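Linen & laundry assistant – Stullora guest rooms, Skemthorpe

Part time, start of July, sooner if you can. 20 hours a week, mornings, 7.30am start. Might go up to more over the summer if bookings hold.

We do the bed linen, towels and table cloths for the Stullora rooms and for two holiday lets up at Torkbridge. All of it comes through one laundry room behind the yard. Last July we put 2309 pieces through it, sheets mostly, and this year looks busier. Need another pair of hands.

What you'd be doing

Stripping beds and bagging up, Stullora side only (Torkbridge comes down in the van).
Sorting by colour and fabric. Coloureds never go in with the whites, please, we have had a whole set of pillowcases come out grey.
Loading, unloading, hanging out when the weather lets us.
Folding. A lot of folding. Flat sheets, fitted sheets, duvet covers, napkins when theres a function on.
Checking for marks, tears, loose hems. Anything doubtful goes in the mending pile, not back on the shelf.
Stacking the linen cupboard by room so the morning changeover can just grab and go. 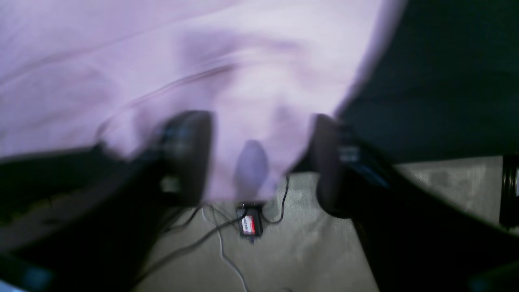 Fitted sheets – if you can already do them, great, if not we'll show you. Takes a week or so to get quick. We fold in thirds, then in half, elastic tucked inside, label facing out. Everybody has their own way at home and thats fine but the cupboard only works if they all come out the same size.

Who we're after

No experience needed. Someone steady, on their feet most of the shift, ok with lifting a full bag (two of us for the heavy ones). You'll need to be able to get here for 7.30, first bus from Torkbridge gets in at ten past. Parking at the back if you drive. Long days of the same job suit some people and not others, so have a think before you apply.

Most of our detergent is unscented but do say if you have a skin allergy, gloves are provided either way.

Hours and that

Five mornings out of seven, rota goes up two weeks ahead. Changeover days are the busy ones and we can't usually give those off in July or August. Paid breaks. Hot lunch from the kitchen if you're still here at noon. Uniform top supplied, bring your own shoes – flat, closed toe. Pay is hourly and depends on age and experiance, ask and we'll tell you before you come in.

One trial morning, paid, then we both decide.

To apply

Short note is fine, no need for a full CV. Tell us where you've worked, when you could start and any days you can't do. Hand it in at the front desk or post to Hjalti Thygesen, Stullora, Skemthorpe. Quote ref 547 so it doesn't end up with the kitchen porter ones.

Trial mornings from the 19th. Will fill the post as soon as we find the right person so don't hang about.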